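Pre-purchase inspection checklist: dish-handling station
Site: Jilmont test kitchen, sink and dishwasher side
Filled in by: Rigoberto Villaseñor
Reviewed by: Farhad Farahani
Purpose: decide what goes in the June equipment order and what waits

Marks used: OK = no purchase needed. BUY = goes in this order. HOLD = price it, do not order. FIX = site work, comes out of the building budget and not the equipment budget.

Section 1. Hands and wrists

1.1 Finger pads, wear and seating. BUY
Pads are a consumable. Skavis sells them in sets, 98 per set. I have put two sets down. Farhad asked if one would do. One is fine until a pad tears, and then the station is down while we wait on shipping.

1.2 Grip on round items. OK with comment
Cups and canisters are the items I worry about when we talk about replacement cost. Keep hard plastic in the cycle until the grip settings are signed off. Do not budget for glassware this round. 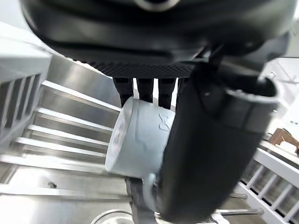

Item 1.2. Pale cylinder held between the finger pads and the large finger, dish racks on both sides.

1.3 Mesh panel on underside of gripper housing. OK
Add to the weekly wipe-down. Ask Skavis whether the panel can be bought on its own. The parts list only shows the full housing, and I am not going to price a full housing as a spare.

1.4 Exposed cable at gripper. HOLD
Check for rubbing at the end of each session and write down what you find. If there is marking on the jacket after a month, order the sleeve kit. Quote on hand is 187.

1.5 Wrist indicator lights. OK
Operator must be able to see the light from the standing position before starting. If an arm blocks it, move the operator, not the arm.

Section 2. Sink and counter

2.1 Counter edge clearance. OK
Mark a 30 inch keep-out strip along the front of the counter with floor tape. Tape comes out of general supplies. Low-tack only on the carpet.

2.2 Drainer rack in small basin. BUY
The rack has to sit the same way each time or the place positions have to be taught again. Buy one spare of the same model and a pair of rubber stops. Do not accept a substitute rack from the supplier, even at a lower price. Tima sent us a near match last time and we lost a morning to it.

2.3 Faucet. HOLD
The tall spout is in the way of some reaches from the left. A lower faucet would help, but that is a plumbing job and needs its own quote. For now the arm paths go around it.

2.4 Plates. BUY
Order light plastic plates with a rim, one size only. Mixed sizes can wait for the next budget. Hand settings were done on the shallow ones, so match those.
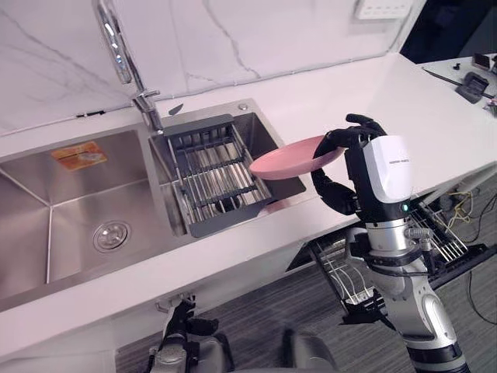
If the plates come in a second color, take them. Farhad wants the color difference for sorting runs later, and the price per plate is the same. Keep one unopened pack on the shelf as a reference so we can compare after the others get scratched up.

2.5 Outlets near sink. FIX
Get an electrician to confirm ground fault protection on this wall before any new equipment is plugged in. No purchase order goes out for powered items until this line is initialed.

Section 3. Dishwasher and floor

3.1 Drawer travel. OK with comment
Drawer must be fully out or fully in before the arms are enabled. Half-open is a stop condition. A drawer position switch was quoted by Þórarinsdóttir and I think it should be in the order. Marked HOLD on the summary until Farhad decides.

3.2 Cables on floor. FIX
Loose cable behind the drawer needs to be tied up and covered. Cable cover and hooks, small money. Do this first.

3.3 Carpet. FIX
Carpet under a sink is a poor choice for this work. Price a hard mat with beveled edges. The base has to stay level, so get the mat thickness in writing before ordering.

3.4 Emergency stop within reach of operator. BUY
Second stop button, wired, mounted on the counter side. Not optional, and I would cut the spare rack before I cut this.

Summary for budget sheet
BUY lines (1.1, 2.2, 2.4, 3.4): 2,608 before shipping
HOLD lines: 1.4, 2.3, drawer switch from 3.1
FIX lines: 2.5, 3.2, 3.3, send to building

Reviewer comments (F. Farahani)
Agree on 3.4. Agree on two pad sets. Move the drawer switch to BUY if shipping comes in lower than last time, otherwise leave it. For 2.3, get the plumbing quote anyway so we have a number. Please send the outlet report with the order form, as purchasing will ask for it.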